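School Administration > Parent Notices and Complaints
Print | E-mail this page

Parent notice after a classroom incident: how soon, and to whom?

Posted by Soledad Kasprzak

I serve on the parent council of a K-5 school in Driradville with 645 students. In August a substitute ran an unapproved role-play in one class of 22. Only that class's families got a letter, 9 days later. Is there a standard for timing and scope?
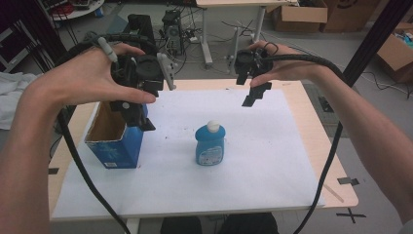 Eamon Nic Aodha

Check the district's incident policy first. State law usually covers injury, abuse reports and threats, and leaves lesson content to the district. Ours in Bramwell requires:

- written notice to the affected class by 4 p.m. the next school day
- a schoolwide letter if more than one grade was involved
- a copy in the principal's log

Ask for the policy number in writing. If the policy is silent, file a records request for the log entry.

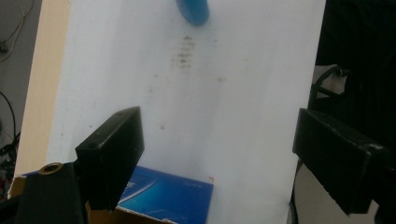

Work table, second view

Goda

Our school has 500 kids and they just e-mail everyone. Try the superintendent.

Ultero

E-mailing everyone can identify the students if the class is small. Have the district's privacy officer read the draft first.

Last updated: August
Tags: parent letters, substitutes, district policy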